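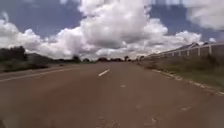

Kirolum build: progress report to the Trodbridge workshop fund

Where we've got to

Since the spring report Kirolum has gone from a pile of brackets on the end bench to a machine that drives itself along a painted line and stops when it should. I'm really pleased with it. It isn't finished, and one part of the plan has changed, which I'll come to under money.

For anyone new to the fund: Kirolum is a small four-wheeled rover that follows road markings with one forward camera and no satellite positioning. It's being built in the shared workshop at Trodbridge on open evenings, out of ordinary parts, and the drawings and code will be left there for other members to use.

Line finding

Most of the hours since spring went here. The first version looked for anything bright and long, and it was hopeless on real roads, where all sorts of things are bright and long. A straight road with a solid white line down the left and broken pale kerb stones down the right is exactly the kind of view that caught it out. It would pick up the stones, decide they were a line and steer for them with great confidence. White fence posts did the same, and so did big white clouds until I told it to ignore everything over the horizon.

The new version finds the horizon first and throws away what's above it. Then it looks for a solid edge line on the left and centre dashes in the middle, and checks that the two run towards the same point in the distance. If they don't agree it slows down and waits for a better look. I tested it against 44 saved road views and it found the left edge line in 40 of them. The four misses all had very dusty surfaces with hardly any contrast between paint and road. Faint dashes are still the weak spot. It likes a nice crisp one and tends to lose the next if that's just a pale smudge.

Chassis and drive

The second chassis is done and it's so much better than the first! The battery now sits low between the axles and the whole thing no longer noses down under braking. I swapped the belt drive for the Stestetti gearboxes we'd budgeted for, and they went in with only a bit of filing. Top speed is set to a brisk walk and will stay there until the stop button has been tested properly with other people in the room.

The camera mast needed two goes. My first one was a length of tube that wobbled so badly the horizon finder gave up. The replacement is shorter and braced at the back, and the bottom of the view is still blurry when the rover is moving, so the code now ignores the lowest strip as well.

Driving so far

All the driving has been indoors, on lines taped to the workshop floor. Over 26 runs it kept to the line from end to end on most, and the ones it didn't were nearly all on the tight bend by the lathe. I've stopped worrying about that bend, as the outdoor route hasn't got anything like it. Outdoor work will be on the private track at Sumampouw, which is straight, flat and closed to traffic. The rover won't be going on a public road.

Money

The grant has covered the gearboxes, the battery and the camera. The change of plan is the distance sensor, which I haven't bought. The line finding needed a faster board than the one I'd picked, so I'd like to move the sensor money across to that. Bumper switches will do for stopping at walking pace, and I've already fitted them. Please let me know if you're happy with this before I order.

Next

Get the faster board in and rerun the saved views, with the dusty ones first.
Test the stop button, both on the rover and on the handset.
Make a rain cover for the mast (the present one is a margarine tub).
Take it to Sumampouw in September for some 6 short drives, all with a person walking beside it.

The wiring diagram is pinned up over the bench and the parts list is in the folder underneath. Members are very welcome to come and have a go at steering it by handset on any open evening, and a couple have already asked about building their own. I'll send the next report once the outdoor drives are done, with the results from each one.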